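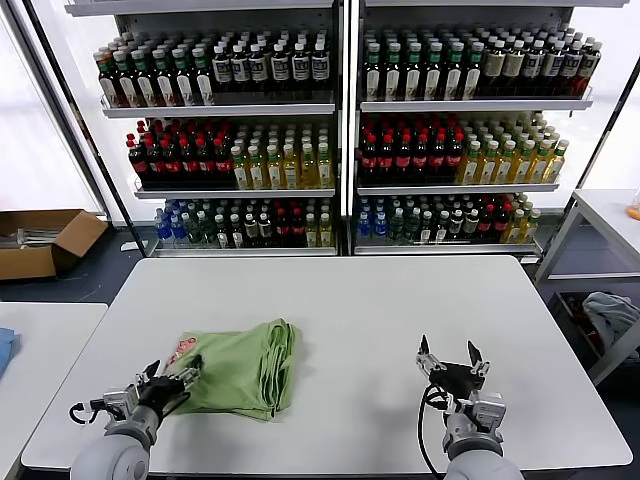 What's the best thing to practice on when you're teaching a pair of robot arms to fold laundry?

Start with a cotton T-shirt in a medium weight, and stick with the same shirt until the arms can fold it without help. Towels are easier to fold but they teach you very little about sleeves, and anything slippery will have you tearing your hair out.

I get asked that one a lot at Cuvgate, the shared workshop where I've been putting my folder together, so I figured I'd write down the rest of what I tell people too. Last updated 13 Aug 2019, which mostly means I added the part on cables, after a bad evening with a cable.

Table first, arms second

I did it the other way around and had to unbolt everything. You want the tabletop hard, flat and a color your shirts aren't. Ours is white, and a green shirt on it stands out great, even with my kind of half-baked software looking for the edges. White shirts are a whole other story. For those I throw down a dark pillowcase, pull it tight and clamp it at the back, out of the arms' way.

Wipe the table before every session. Lint builds up faster than you'd think, and a dusty top lets the shirt skate away from the fingers when they close in on it. A damp rag is plenty. I tried a spray polish once (it was sitting right there!) and spent the rest of the afternoon getting it off again.

Leave yourself bare table on at least one side of the shirt. The idle arm needs somewhere to be. Park it up high with the jaws open and give it a named park position, so you can send it home with one key when things get exciting.

Getting a grip on one layer

Two-finger grippers are good at picking things up and terrible at picking up just the top of something. With a folded shirt you get both layers, or the hem plus a bit of the sleeve, or a handful of nothing. A few things helped me:

Come in low and from the side at the corner, with the lower finger sliding along the tabletop. Straight down from above mostly mashes the fabric.

Close slowly. I run mine at the slowest speed the Skaketti controller will give me, and then I wait a beat before lifting.

Put something grippy on the fingertips. I use strips cut off the cuff of a rubber dishwashing glove, stuck down with double-sided carpet tape. They wear out, they're ugly, they cost nearly nothing. Cut a bunch of spares while you have the scissors out.

If the pinch goes bad, open up, back off and start over from the park position. Don't try to save it by tugging. Tugging is how I pulled a collar out of shape on a shirt I liked.

Pick your shirt with a little care

Big stiff prints on the chest are a pain. The printed part folds like cardboard and the cotton around it folds like cotton, so the crease wanders off wherever it likes. I still use printed shirts because that's what's in my drawer, but I fold with the print tucked inward and accept that the bundle comes out lumpy on that side.

Wash the new ones first. Fresh-from-the-store shirts have a stiffness to them that goes away after a wash or two, and then all your carefully saved grab points are off. Skip the fabric softener while you're at it.

And keep a bin of rumpled stuff near the table. It's tempting to smooth every shirt out nicely before you hit go, but that's you doing half the job. Once the neat version works, grab one from the bin, drop it down any old way and see what the arms make of it.

Cables

Give the gripper cable more slack than looks tidy, and then check where the slack goes. A loop sticking out sideways from the wrist is fine as long as it stays above the table in every pose you use. Run the arm through its whole range by hand, power off, and watch the loop the entire time. Mine looked perfect in the park position and then hooked itself under the edge of the table on the way to the far sleeve -- pop went the connector.

Hook-and-loop straps beat zip ties here. You will be moving that cable again next week, I promise. I label both ends with masking tape as well, left and right, because black cable looks exactly like black cable.

Snug, not gorilla tight

The metal brackets between gripper and wrist work loose. Every arm I've used does it. Draw a line in paint pen across each screw head and onto the bracket, and then one look tells you if anything has turned. I check the lines before I power up, with my coffee in my other hand. A dab of removable threadlocker is worth the trouble on the screws that keep moving.

If your folds slowly creep off to one side over an evening, look at the brackets before you touch the code. I lost most of July to "fixing" numbers that had been right all along.

Save your runs, including the bad ones

I keep every attempt, good and ugly, in dated folders with a one-line note: what shirt, what changed, how it ended. I'm at 1,453 saved runs now and plan to stop at 3,000 -- or when my old laptop gives up, whichever is sooner. The notes are the useful part. "Green shirt, new finger pads, sleeve ok, hem slipped" will tell you more in a month than the recording will.

Change one thing at a time. I know, I know. But I swapped the pads and the closing speed on the same night and still couldn't tell you which one did the good.

Small stuff

Keep the stop button where your elbow can hit it.

Pull the blinds if the sun comes in across the table. Strong light down one side washes out the creases.

Don't wear a loose hoodie near the arms. To a gripper, a sleeve is a sleeve.

Take rings and watches off before you reach in to straighten something, and stop the arms first, every time.

Next up for me is pants, which so far are going badly.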